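April, evening

Got in a little after nine and the table was still as it had been left. I put my bag down and ate the end of a bag of pretzels standing up.
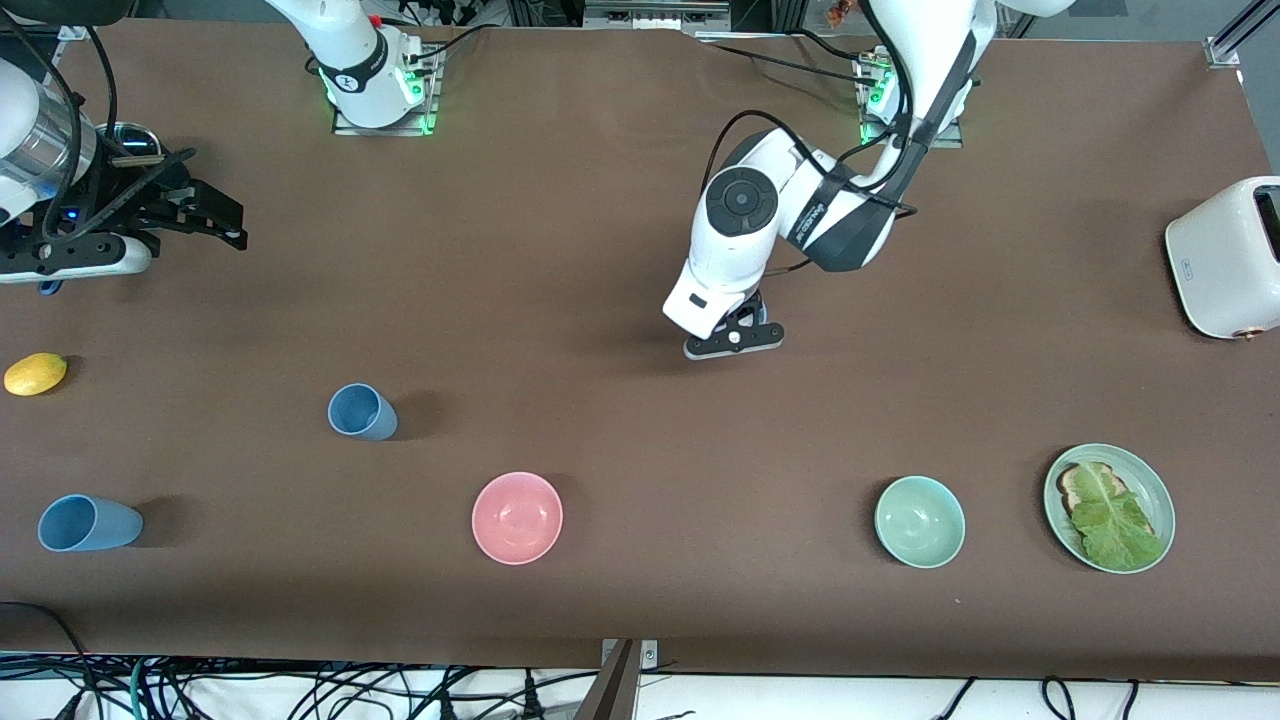
I have been trying to decide what to keep for the new place. The apartment on Steinbach has one cupboard over the sink and one shelf, and Dragica measured the shelf for me at 29 inches. That is less than I have now. She thinks I should get rid of anything I have not used since winter. By that rule I would lose most of the baking things and keep all the cups.

The blue cups are coming. They are plastic and I don't care about them much, but they can get knocked over and nothing happens. I would like to say the same for the glasses. The pink bowl and the mint green one are coming too. I use one for cereal and the other for whatever is left over from dinner, and I don't need more bowls than that on a normal day. The light green plate is a good size for toast. Toast with a leaf of lettuce on it is not much of a supper, but I have had it a lot this month and I expect to have it again.

Senad called at lunch. He will bring the van but wants to be done before noon, so everything has to be in boxes the night before. He asked for $100 for gas and the morning, and I said fine. Krešimir says he can carry the heavy things down if his back is all right. I'm not counting on it.

Need to get: tape, newspaper, lemons (down to one), trash bags, the big kind. Also call Jarlath about the deposit. He said $200 would come back to me and now he says he has to look at the oven first. I cleaned that oven in March and have wiped it down twice since.

Went through the drawer by the stove before bed. Three can openers - two of them no good. Kept the one with the red handle. Found the spare key to the basement too, and put it in an envelope with Jarlath's name on it.

It's nearly eleven. The cupboard under the sink can wait until tomorrow.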